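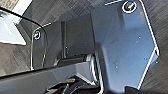
Pak-hei Choi writes that the elevation shown at the Leclerc trailhead disagreed with the signboard before the walk had even started, and asks whether the unit should be zeroed at the car park or at the first survey marker. Use the survey marker. The procedure is set out in this section.

5 Setting the reference elevation

The Skerneo altimeter derives elevation from air pressure. Pressure at a fixed point changes with the weather, so the unit must be given a known elevation before each ascent and again at intermediate points where one is available.

5.1 Before you start

Carry a current topographic map of the area with spot heights in metres. Signboard elevations are often rounded or refer to a different point, such as the road below, and should not be used for calibration.

Switch the unit on and leave it in the shade, out of the wind, for nine minutes. Do not calibrate inside a vehicle with the heater or air conditioning running.

5.2 Calibrating at a known point

1. Stand at the marker. Hold the unit at waist height.
2. Press and hold SET until REF flashes.
3. Enter the elevation printed on the map for that point. For the lower marker on the Kumham track, enter 800 m.
4. Press SET once. The display shows HOLD while the sensor averages.
5. Keep the unit still until HOLD clears.
6. Check that the displayed elevation matches the value entered. If it does not, repeat from step 2.

Note: Units set to feet will accept a metric figure without warning. Confirm the unit symbol at the right of the display before step 3.

5.3 Recalibrating on the mountain

Recalibrate at each named saddle, hut or trig point shown on the map. On the Uvus ridge the usual points are the saddle and the base of the summit block. Where no spot height is printed, do not estimate from contour lines on steep ground. Wait for the next marked point.

A reading that climbs while you are stationary indicates falling pressure. Record the drift in your trip notes along with the time.

Caution: Do not rely on the altimeter alone to locate a turn-off in cloud. Use it together with map and compass.

Caution: Do not cover the pressure port with tape, sunscreen or a pack strap.

5.4 Fault indications

E-51: Reference outside sensor range. Re-enter the elevation and check the units.

LO: Battery low. The reference is lost when the battery is changed. Return to 5.2.

Dashes in place of digits: Port blocked. Rinse with fresh water and allow to dry in open air. Do not use compressed air or insert a pin.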